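Relatório de progresso n.º 2 – Clube de Robótica Borell
Projeto "Mesa Posta", apoiado pelo Fundo Faltuler
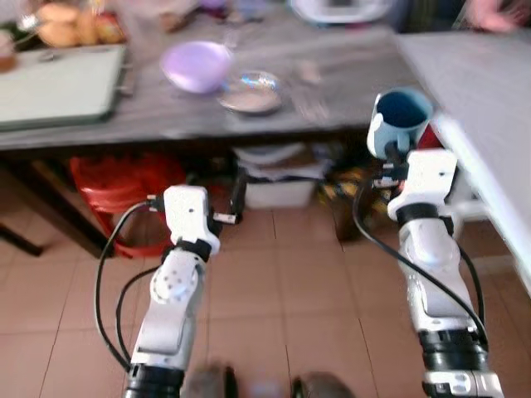

Fig. 1. O braço direito segura a caneca azul-clara; a garra esquerda está livre.

Data: 6/27/21
Responsável: Jamshid Bagheri
Para: Reynaldo Cruzado, Fundo Faltuler

Prezado senhor Cruzado,

Envio o segundo relatório do nosso projeto, em que os alunos ensinam um robô de dois braços a arrumar uma mesa depois do lanche. Peço desculpa se alguma expressão não estiver correta, o português não é a minha primeira língua.

1. Trabalho realizado

Desde o relatório de maio, os alunos gravaram 236 demonstrações por teleoperação. Destas, 41 foram excluídas na revisão, quase todas por perda de sincronização entre os dois braços. O grupo da manhã trabalha com a caneca e as tigelas, o grupo da tarde com a bandeja verde. A bandeja é mais difícil, pois exige os dois braços ao mesmo tempo e os alunos ainda têm tendência de mover um e esquecer o outro.

A caneca é agora pegada pelo lado e mantida em pé. Antes os alunos tentavam pela borda, e a garra escorregava com frequência. Esta mudança foi proposta por eles próprios, depois de verem as gravações antigas.

2. Dificuldades

O prato de vidro transparente continua a ser o objeto mais problemático. Os reflexos confundem o programa de deteção, e a estimativa da distância sai errada. Experimentámos o módulo Flestach com os parâmetros de origem e o resultado não foi satisfatório. Vamos repetir com outra iluminação, porque a mesa branca do lado direito também fica clara demais nas imagens.

3. Orçamento

Do valor aprovado para consumíveis restam 200 euros. Pedimos autorização para os usar em pontas de borracha para as garras – o fornecedor Ostrowski já enviou a proposta, que segue em anexo.

4. Próximos passos

Completar as demonstrações com a bandeja, treinar o primeiro modelo com os dados revistos e preparar a apresentação para as famílias. Gostaríamos muito que o senhor pudesse assistir. A data será comunicada logo que a escola confirme a sala.

Com os melhores cumprimentos,
Jamshid Bagheri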